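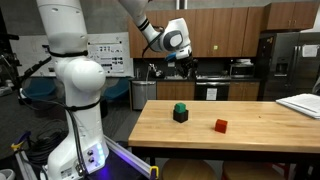
**Ullstead Workshop Services — Benches and Storage**

# Stistine 2000 Height-Adjustable Workbench

The Stistine 2000 is a heavy workbench for shared rooms where people of different heights use the same surface during the day. The top is 2000 mm long and 74 cm deep. It comes in one length only. If you need a longer run, two benches can be bolted end to end with the joining kit, listed under Accessories.

## Top

The standard top is beech, glued up from strips and oiled. It arrives with one coat already on. Put on a second coat before the bench goes into use and let it stand overnight. After that, once a year is enough for most rooms. Oil the underside as well, or the top may cup.

A linoleum top is available in dark gray or olive. It is easier to wipe down and kinder to small parts, but it marks if you set a soldering iron on it. Linoleum tops can't be sanded.

## Frame and height adjustment

The frame is welded steel with a powder coat finish. Height is set with a hand crank, which stores on a clip under the right end of the top. The crank can be moved to the left end with a 6 mm hex key.

- Lowest height: 70 cm
- Crank: folding, removable
- Feet: leveling, with rubber pads
- Casters: optional, locking, fitted in place of the feet

Clear the top of anything heavy before raising it. Lowering with a load on is fine as long as the load is spread out. A vise counts as part of the bench and can stay on.

The first few turns of a new crank feel stiff. This goes away with use. If it comes back later, the screws need grease, and Hanane Zerouali in the parts room keeps the right kind in stock.

## Accessories

- Joining kit, four bolts and a cover strip
- Drawer unit, two drawers, left or right
- Rear shelf, full length
- Power rail, six outlets, with a hook for the lead
- Bouazza front vise, with backing plate
- Tool panel, perforated, fits the rear shelf posts

The tool panel needs the rear shelf. The drawer unit and the front vise can't both go on the left side. The power rail mounts to the back edge or under the shelf. Choose the back edge if you plan to clamp work along the front — the cords stay out of the way.

## Delivery and assembly

The bench ships in 2 boxes. The box with the top in it takes two people to carry, and it will not turn the corner on a narrow stair, so measure first. Assembly is simple but slow. Stand the frame upright, level it, then set the top on and drive the screws from below. Leave them all a half turn loose until the last one is in.

Our own fitters can assemble it on site. Ask for Fouad Hegazy when you order and tell him what kind of floor you have.

## Replacing an older bench

The Stistine replaces the Natia fixed bench, which we no longer order. Natia drawer units fit the Stistine frame with an adapter bracket. Natia vises fit directly. Spare feet for the Natia are still on the shelf and will be sold until they run out in August.

Questions about sizes and finishes go to Youssra Cherkaoui at the front desk, mornings only.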